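Automated bottle handling at Jesthorpe

Automated bottle handling at Jesthorpe is the use of a two-armed robot to pick up, turn and set down filled plastic bottles at the returns and repacking site in Jesthorpe, operated by the distribution firm Blöndal. The task was previously done entirely by hand. It is now shared between the robot and the bench staff, whose duties have changed as a result.

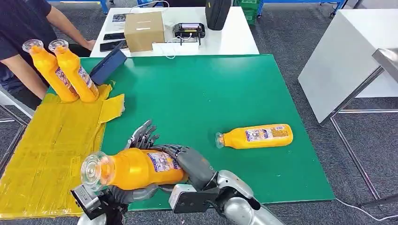 Background

Blöndal opened the Jesthorpe site to deal with bottled household and personal care goods sent back unsold by shops. Returned bottles arrive mixed, many of them on their sides, and each has to be turned so that the label can be read before it is put into a carton. Before automation a bench of 4 people handled up to 700 bottles in a shift. The work was light but repetitive, and complaints of wrist and thumb strain were common.

A first attempt at automation, using a suction cup on a fixed gantry, was given up after one season. The cup held flat cartons well but lost its grip on curved bottles, in particular where a label had begun to lift at the seam. The site then changed to jointed hands with fingers, which can close over a bottle from above or from the side.

Method

Bottles are presented on a work surface in front of the robot. The hand approaches a bottle lying on its side across the body, avoiding the cap, and the fingers curl over it before the arm lifts. Bottles lying down and bottles leaning against one another are treated as separate cases. A leaning bottle is usually taken first, as it may fall when its neighbour is moved.

Grip force is set for each type of bottle. A thin-walled bottle that is squeezed too hard deforms and can force liquid past the cap – a fault known on the site as weeping. Bottles of 300 ml and 500 ml are handled with the same finger positions but different force limits. Glass is excluded.

Effects on staff

No posts were removed when the robot was brought in, although two vacancies at the packing bench were later left unfilled. The remaining staff were retrained as cell attendants. An attendant lays out bottles, watches the arms, stops the cell when a grasp fails, and records the type of failure on a short form. Attendants may work on more than one cell, but only one person at a time may reset a given cell.

Ea Ingvarsson, who led the retraining, reported in an internal review that strain complaints fell in the first year, while complaints of boredom and eye tiredness rose. Attendants also objected to being measured by the output of a machine whose speed they could not set. The individual target was withdrawn in August and replaced by a figure for the whole cell.

Pay grading remained in dispute for longer. Attendants argued that fault recording was technical work, and a separate grade was eventually agreed.

Other sites

A similar cell was installed at Drornthorpe, where it handles refill pouches as well as bottles. Results with pouches have been poorer, and most are still packed by hand. The Drerora depot considered the system but kept manual benches, citing the small size of its batches.

See also

Manual handling
Robot end effector
Job rotation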